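The Chore Report: Still Waiting on the Robot Butler

Every March we ask the same question in this newsletter: can a machine do the dull jobs yet? And every March the answer is a firm "sort of," which is also what my kids say about the dishes.

This year's contender comes from Drisent, the small outfit on the second floor at Kinsella. Their arm spends its days picking things up and putting them down again, and it has a log to prove it. Over the last round it made 221 attempts at household and workbench objects. Soft toys went well. Cups went well. Flat, shiny things went the way flat, shiny things go, and 37 of the tries ended with a person reaching in to help.

I sympathize. A glossy black panel is a rotten thing to hold. It shows every smear, it throws back reflections of whatever is nearby, and with only two fingers you have to pick your spot and hope. Anyone who has carried a glass shelf up a flight of stairs knows the feeling, and we get palms.

Drunham, who make the competing arm, told us theirs would be clearing shop benches by now. It's clearing one bench. It needs 4 minutes for a job I can do in the time it takes to complain about it, though I'll admit the arm doesn't complain.

So, should you cancel the cleaning service? I wouldn't. Drasus is taking names for a home trial at 200 dollars a month, and the small print says you have to tidy up before the machine arrives. I read that line twice, then went and tidied up, which puts the trial ahead of most things I've paid for.

If you do sign up, write in and tell us what it dropped. We'll run the best letters next month, along with the parking update we keep promising.

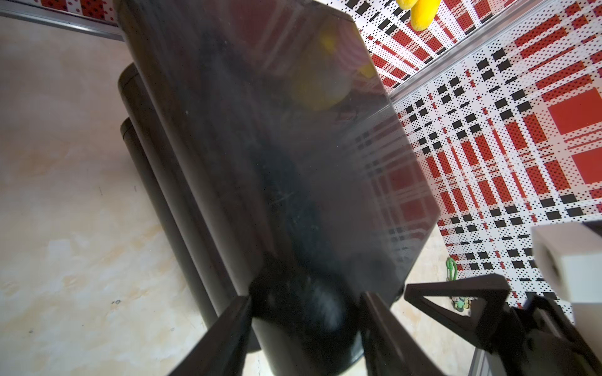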